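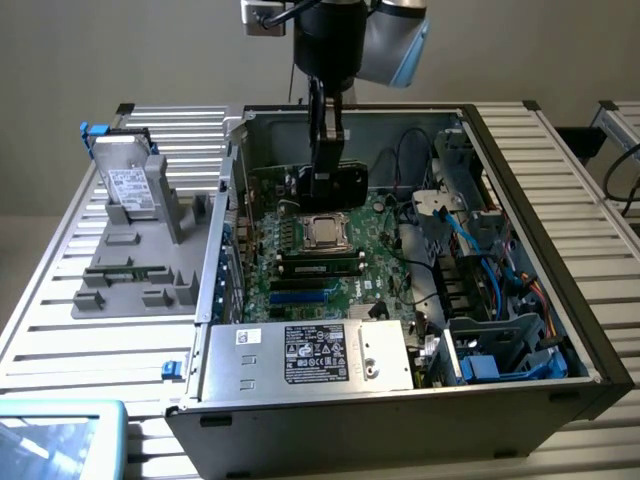
클리벡(Cliveck) 공방 동호회 · PC 손질반

공방 > 생활 팁 > 컴퓨터 > 데스크톱 속 청소와 카드 다시 꽂기

처음으로 공용작업실이용안내 생활 팁 공구 대여 모임 일정 글 남기기

오래된 데스크톱 뚜껑을 처음 열어 보는 날은 정말 재미있어요! 겁먹고 미루는 분이 많은데, 막상 열어 보면 생각보다 정리가 잘되어 있고 손댈 곳도 뻔합니다. 지난 7월 모임에서 나온 이야기에 제가 집에서 써먹는 요령을 보태서 적어 봅니다.

눕혀 놓고 시작하세요

세워 둔 채로 옆판만 떼고 손을 집어넣는 분들, 꼭 한번 눕혀서 해 보세요. 세상이 달라집니다. 메인보드가 바닥처럼 펼쳐지니까 카드도 메모리도 위에서 똑바로 잡을 수 있고, 나사를 떨어뜨려도 멀리 안 굴러가요. 우리 작업실의 흰색 금속 작업대처럼 살이 갈라진 상판은 나사가 틈으로 빠질 수 있으니 작은 접시나 자석 그릇을 하나 곁에 두시고요. 집에서는 식탁에 두꺼운 수건 한 장 깔면 충분합니다(식구들 밥때는 피해서요).

열기 전에

전원을 끄고, 플러그를 뽑고, 전원 버튼을 5초쯤 눌러 남은 전기를 빼 줍니다. 모니터선, 랜선도 전부 뽑으세요. 그다음 케이스의 맨 금속 부분을 손으로 한번 만져 정전기를 흘려보냅니다. 파워 서플라이는 겉에 앉은 먼지만 털고 절대 분해하지 마세요. 라벨에 적힌 정격 용량은 이참에 사진으로 찍어 두면 나중에 부품 살 때 참 편해요.

사진부터 찍기

저는 뭘 하나 뽑기 전에 무조건 찍습니다. 파란 SATA 케이블이 어디서 어디로 가는지, 노랑 빨강 주황 전원선 묶음이 드라이브 칸 어느 쪽으로 지나가는지, 그때는 다 외울 것 같죠? 점심 먹고 오면 다 잊어버립니다. 제 휴대폰에는 컴퓨터 속 사진만 244장이 있어요. 손주 사진보다 많다고 아내가 놀립니다.

확장 카드 다시 꽂기

화면이 안 나오거나 장치가 잡혔다 안 잡혔다 할 때, 카드를 한번 뺐다가 다시 꽂는 것만으로 멀쩡해지는 경우가 꽤 있습니다. 요령은 이렇습니다.

브래킷 쪽 고정 장치나 나사를 먼저 풉니다. 슬롯 끝에 걸쇠가 있는 기종은 걸쇠도 같이 젖혀야 해요. 카드는 모서리를 잡고 슬롯과 나란하게 곧장 들어 올립니다. 좌우로 비틀면 안 돼요. 금색 접점은 손가락으로 만지지 말고, 지저분하면 보풀 없는 천에 이소프로필 알코올을 조금 묻혀 한 방향으로 닦은 뒤 완전히 말립니다. 꽂을 때는 슬롯에 맞춰 세우고 윗면을 앞뒤 고르게 지그시 눌러 주세요. 한쪽만 힘을 주면 반대쪽이 들립니다. 다 들어갔다 싶으면 눈높이를 낮춰서 카드가 슬롯과 수평인지 꼭 보시고요.

메모리도 비슷하지만 홈 위치가 맞아야 들어갑니다. 안 들어가면 힘을 더 주지 말고 방향을 확인하세요. 원래 꽂혀 있던 자리에 그대로 돌려놓는 게 제일 마음 편합니다.

먼지 털기

부드러운 페인트 붓이 최고예요! 저는 철물점 프라그코(Fragkou)에서 산 폭 좁은 붓을 몇 년째 쓰고 있는데 털이 거의 안 빠집니다. 작은 방열판은 핀 사이로 결을 따라 쓸어 주고, 압축 공기는 짧게 끊어서 뿌립니다. 팬이 있으면 손가락으로 살짝 붙잡고 하세요. 진공청소기 노즐은 보드에 직접 대지 말고요. CPU는 잘 돌아가고 있다면 그냥 두는 편을 권합니다. 쿨러를 떼었다면 묵은 서멀 그리스를 닦아 내고 새로 발라야 하거든요.

닫기 전에

케이블이 팬이나 덮개에 끼지 않는지 보고, 드라이브 칸의 손잡이나 걸쇠가 제자리에 잠겼는지 눌러 봅니다. 접시에 나사가 남아 있으면 다시 열어 보기!

규리 님(Kyu-ri Oh)이 알려 준 방법도 하나 붙입니다. 달걀판 칸마다 번호를 쓰고 푼 순서대로 나사를 넣는 건데, 저도 따라 해 보고 완전히 반했어요. 거꾸로만 조이면 되니까요.

붓과 자석 그릇은 공구 선반 121번 칸에 있습니다. 쓰고 나서 먼지만 털어 돌려놓아 주세요.

글: 레이날도 바레도(Reynaldo Barredo)

문의: 클리벡 공방 동호회 안내 데스크 | © 클리벡 공방 동호회 | 맨 위로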